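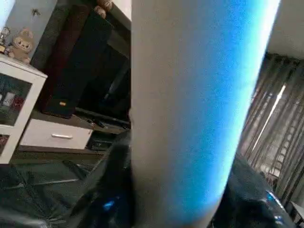

The Baton arrived in February, on trial, and my daughter had picked the longest trial Skikura would sell her, because she knows how slow I am to warm up to anything. It was to fetch and tidy for me while my hip mended, and I was to fill in a little report every Sunday and send it off to the company. I am a fair person, so I tried to be fair. I had it practice in the living room, where the curtains let in their one strip of daylight and the plush toy sits on top of the white cabinet with its round ears, supervising everybody. My late husband put it there, and I have dusted under it ever since – carefully, and always putting it back facing out.

In my first report I gave the Baton four stars for manners and left the rest blank. It was slow, I wrote, but then so was I, and we seemed to suit each other on that score. It asked before it opened a drawer. It asked again before it closed one, and I found I had begun to say "yes, dear" without looking up from my crossword.

The man at Arker, the store on the corner, wanted to know what a thing like that cost to keep. I told him 40 dollars a month, and he whistled and said his nephew would fetch my slippers for half. I said his nephew had never once asked before opening a drawer.

By the last Sunday I was walking to the mailbox and back without my cane, and the form from Skikura wanted a yes or a no. I sat with it a good long while, till my tea was no use to anyone. Then the Baton rolled up beside my chair and asked whether it should dust the cabinet.

"All right," I said, "but mind how you put him back."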